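**Mixing dishes instead of buying a set, yes or no?**

**plainfork60**
May 15, 2022

ok so moving into a bigger place end of the month and my mother in law is offering to buy us a full dinner set. 60 pieces. Wuvollow, the all white one. Very generous. I do not want it.

What I want is to keep going the way I have been, one bowl here, two plates there, thrift stores mostly. Husband says it looks like a church rummage sale. So who here mixes and does it drive you nuts after a few years? Stacking, replacing, guests, whatever. Need arguments before she gets out the credit card.

---

**marn_k**

Take the set. Free is free. You can still buy your odd bowls.

---

**oldstovepipe**

Mixed for 11 years. Never going back. Somebody drops a plate, you shrug. With my sister's set one plate breaks and it's a phone call and a search on ebay and tears.

Only rule I have is keep the dinner plates all one size. Colors can do what they like. Sizes all over the place = leaning tower in the cabinet and chips on every rim.

---

**plainfork60**

> Take the set. Free is free.

Not free if I have to store 60 pieces and she checks whether we use them. She will check.

---

**marn_k**

Fair. My mil checks curtains.

---

**Haruto Sakamoto**

I mix but with limits. Cream or white for the big flat stuff, pattern only on the small stuff. Bowls can be loud. If plate AND bowl are both loud the food disappears, esp. noodles or anything with sauce.

Also pick one warm color for cloth and stick with it. Mine's mustard, had it forever, hides curry. This is about as far as I go with it:

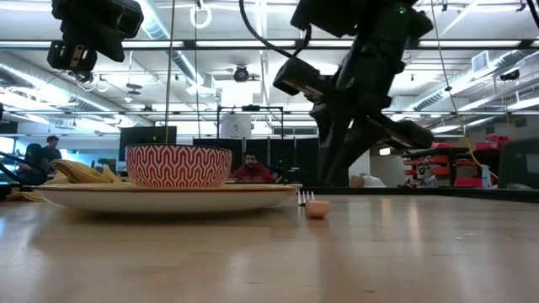 *cream plate, red pattern bowl, the mustard napkin*

Thin line on the plate rim is kind of reddish brown so it talks to the bowl a bit. Thats the whole trick, one color shows up twice and people think you planned it.

For thrifting: bring a plate you already own in your bag, wrapped in a dish towel. Whites are never the same white. I got four "white" bowls home once and one was basically gray. Store lighting is useless.

---

**tessellate**

Nice bowl. Disagree on the cream though. Cream next to real white looks dirty to me, like it needs a soak. I'd go all white for plates and be done. Cheap, every store has them, always will.

---

**Haruto Sakamoto**

Next to real white, sure. So don't buy real white. Cream all the way or white all the way, mixing those two is where it goes bad. I think we agree?

---

**tessellate**

We do not lol. Cream is an opinion you have to live with. White is just a plate.

---

**oldstovepipe**

Stoneware people are going to show up any second

---

**gritglaze**

hi. Stoneware.

Serious though, nobody's mentioned weight. I had a stack of Drendier plates, gorgeous, dark green, and my wrist hated every one. Load a dishwasher with those every night and see. Plus they scratch gray from knives, you need the cleaner paste stuff and elbow grease. Sold the lot at a yard sale and I'm back on thin china from the thrift. Lighter, dries faster, stacks lower.

So pick up whatever you're buying with ONE hand before you pay. With food on it it's worse.

---

**marn_k**

Stoneware user named gritglaze sold the stoneware. Ok.

---

**gritglaze**

kept the mugs

---

**plainfork60**

This is helping, thanks. The color twice thing I can do. I've got a blue rim plate and blue in a couple of the small bowls already, didnt notice till I read that and went and looked.

Question on forks. Do you all mix those too? Ours are a disaster. Three patterns plus camping ones.

---

**oldstovepipe**

No. Line drawn at forks. Mixed forks feel different in the hand and everyone fights over the good ones. Buy plain ones, one kind, buy extra, spoons vanish. Check if the store does them loose, some restaurant supply places do.

---

**tessellate**

Agree w/ stovepipe for once. Same forks, all of them.

---

**Haruto Sakamoto**

I mix forks. Sorry. Colored handles can be fun if the rest of the table is quiet. Watch the dishwasher with them though, some handles go chalky. Mine get washed by hand. Takes a minute.

---

**tessellate**

Hand washing forks. On purpose.

---

**kettle_lou**

late but wanted to argue the other side on the set. We took one when we got married, Unska, blue flowers, I thought it was ugly. Now the kids love it, it's what every holiday looks like in the photos, and I'd be really sad to lose it. Mixed stuff is great but there's something to be said for a table that matches when 11 people are over and you're too tired to think. You pull out the stack and go.

Could you ask her for a smaller one? Service for 4, or just plates. Let her feel good about it, build your odd stuff on top.

---

**marn_k**

^ this. Just the dinner plates. Solves the stacking too.

---

**oldstovepipe**

Ok that's annoyingly good. All one size, plain, and she paid.

Get her to let you pick though. Some of those sets have a wide flat rim and there's no room left for dinner. Look at the flat part in the middle, the total inches on the box tell you nothing.

---

**gritglaze**

And check microwave. Anything with a metallic line on the rim is out. My aunt found out.

---

**plainfork60**

Called her. Pitched plates only. Long silence, then "well what would you eat SOUP out of". Told her I have bowls. She has seen the bowls.

But she's going with me Saturday to look. There's a place called Takeda out by the highway, secondhand up front, new stuff in back, so maybe we both get something. Budget she said was 100 which is way more than I'd spend on plates in my life.

Bringing a plate in a dish towel.

---

**tessellate**

Buy white

---

**Haruto Sakamoto**

Cream.

---

**kettle_lou**

Let her pick the gravy boat or something. Trust me on this one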